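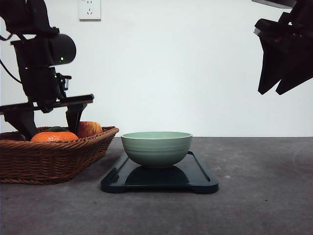
Student project report: Domain names and small sellers
Prepared by Adjoa Aidoo, 17 January 2026

Our group studied one civil dispute over a website name. Sarnix, a seller of kitchen goods, asked the court to stop Skalik from using a domain with only one letter different from its own. We read the statement of claim, the defence and the judge's short reasons.

Sarnix said that 400 customers had written to the wrong address before March. It asked for an interim order and for the name to be transferred.

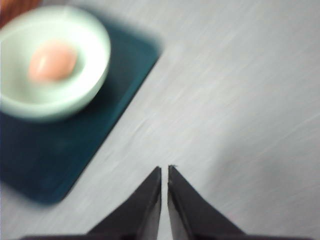

Tabletop with the tips of two gripper fingers.

The judge gave the interim order but refused the transfer at this stage. Skalik must keep the website closed until the full hearing. Sarnix had to promise to pay damages if it loses, and it paid 3,000 dollars into court as security. 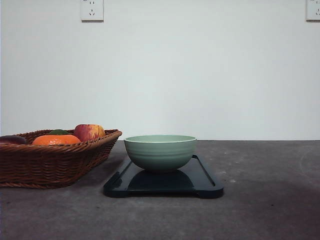 Palomino thought we were too kind to Sarnix, and asked why a company would wait so long to register the similar spellings when each one costs so little. We agree that the delay matters. The defence mentions it in two paragraphs, and the judge left the question open.

Costs were also difficult for us to understand. The filing and service fees came to 1,575 dollars,

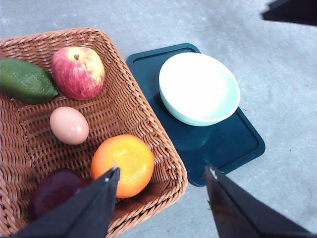
and the lawyers' fees were not included in this amount. We could not find them in the documents, so our cost table has one empty row.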